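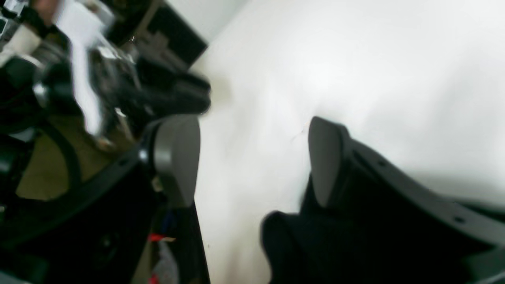 Shop > Laundry > Kollalby wash bag

Kollalby wash bag, large

Mesh bag for darks, tights, anything with straps. Zip tucks under a flap so it wont snag. Two sizes, the large takes 7 shirts.

Washing

Up to 40 degrees. No bleach. Half full is best – stuffed bags dont rinse.

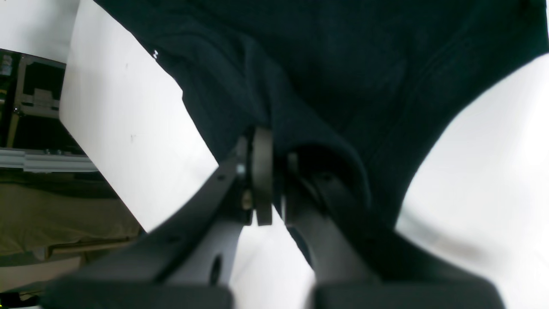 Drying

Line or flat. Not the tumble dryer, the zip pull goes soft. Navy and black stuff inside out please.
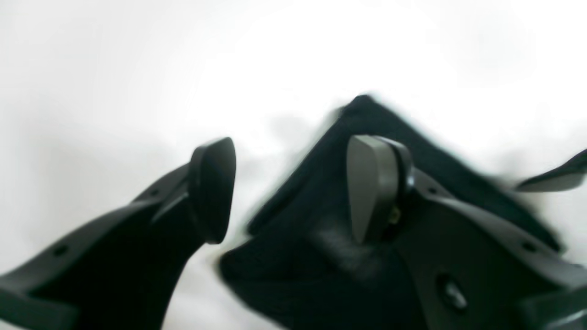 Dark fabrics: wash inside out.

Delivery from Pumstead, 2 days. More than 100 back in stock in June, large only. Small ones still at Brarar – no date yet.

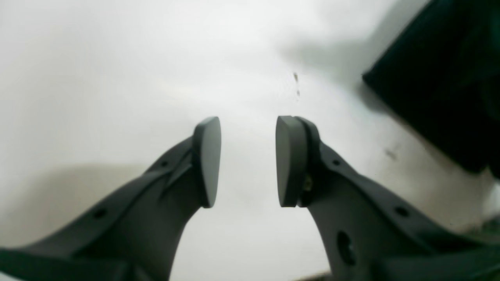
Nhyira Quartey: Does the large fit a double duvet cover? Mine is the thick sort.

Aliki Kyriakidis: Single yes, double no. Tried it. Zip held though.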